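Istutell > Walls > Stick-on panels > Vekby

Vekby stick-on wall panel, brick pattern

Pack of six panels
70 riyals per pack
In stock at the Abu Hammour shop
Updated 11 Jun 2020

I had Vekby on my own kitchen wall for a good while before I started selling it, so you're getting the long version here. It's a flexible panel printed in a brick pattern, with a peel-off backing and enough give in it to bend a little when you're putting it up. You cut it with a utility knife, you stick it on, and you have a new-looking wall by dinner. (Okay, my first wall took until dinner the next day. I'd never done one before and I started in the corner with the boiler.)

Each panel is sized so one person can hold it without it flopping over and sticking to itself, and that was the big thing for me! I tried a roll product before this and ended up wearing half of it.

Picking a color

There are four: chalk, sage, smoke and a blue we call Bestudberg. Blue outsells the rest put together. It moves around a lot depending on your light bulbs. Under a warm bulb it goes toward gray, and in daylight it's closer to old jeans, so please get a sample before you buy packs for a whole room. Samples are the size of a postcard and I mail them out every Monday. Tape yours up, leave it for a few days, look at it in the morning and again at night with the lights on.

All four colors have white grout lines. I get asked for dark grout about once a week and I'd love to have it, but the maker only prints white for now. They've told me November for a gray grout version, and I'll put it on the site the day it lands.
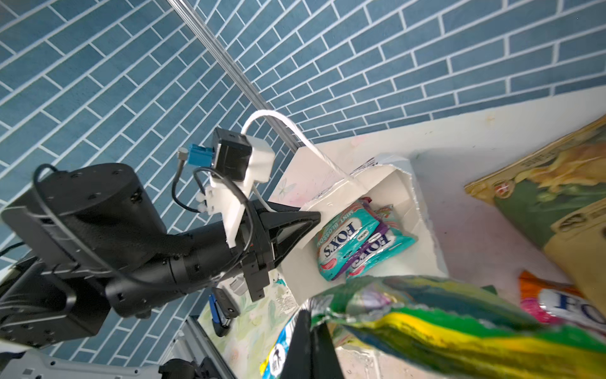 Staggered rows, white grout lines.

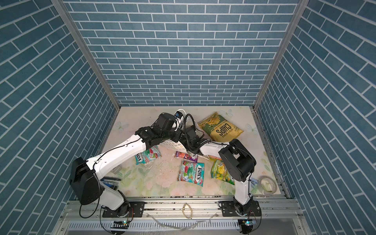
How much to buy

Measure the height and width of each wall, multiply, add them together, and then add one extra pack. I know, I know, the shop owner is telling you to buy more. But you'll lose pieces around outlets and windows, and the staggered pattern means you can't always use an offcut on the next row. Unopened packs come back to me for a full refund for 100 days, so the spare costs you nothing if you don't open it.

Check the batch number on the end of every box too. The color can drift a tiny bit between batches, and you won't notice it in your hand but you will notice it on a long wall. If you're ordering more for a job you've already started, put your batch number in the order notes and I'll dig through the shelves for you.

What it sticks to

Smooth painted drywall, old glazed tile, sealed wood, melamine and most metal. It does not like fresh paint (wait a month), wallpaper, or that sandy textured plaster so many of us have in our rentals. For textured plaster you'd need to skim it first, and at that point you may as well think about real tile.

Wash the wall with dish soap and water and let it dry overnight. Skip the spray cleaners, especially anything with a shine or a lemon smell. They leave a film, and I've had more calls about peeling corners from that than from everything else combined.

Putting it up

Start at the bottom and use a level. Don't trust the countertop or the baseboard, mine were both off by the width of a grout line and I only spotted it when I got to the window. Draw a pencil line and work from that.

Peel back a hand's width of the backing, line up the edge, press, and then pull the backing away slowly with one hand while you smooth with the other. A folded dish towel works great for smoothing. You've got a few minutes to lift and move a panel before the glue really grabs, and after a day it's there to stay.

The ends are notched so the bricks interlock with the next panel. Push them together snugly but don't overlap them. For outlets, turn off the power, take off the cover plate, stick the panel right over the hole and cut it out from the middle with a fresh blade. Change the blade often! I go through one per pack.

Behind a stove

Fine behind an electric or induction cooktop. Behind gas I'd leave a good gap or put up a sheet of glass, and the leaflet in the box has the clearances. Please read that part even if you skip the rest.

Cleaning

Warm water and a soft cloth. Tomato sauce wipes off, turmeric wipes off if you get to it the same evening. No scouring pads, they dull the print.

Getting it off again

Warm a corner with a hair dryer and pull slowly, down and toward you. On good paint it usually comes away clean. On cheap paint it may take some of the color with it, so renters, try a sample behind a door first.

Delivery and pickup

Pickup from Abu Hammour is free, and I'll help you load the car. Delivery in the city is free on orders over 1,000 riyals. Over 2,000 and I'll bring it myself and take a look at your wall while I'm there, if you'd like a second opinion on where to start.

Goes well with: Vekby edge trim (white or matching), seam roller, pack of ten spare blades.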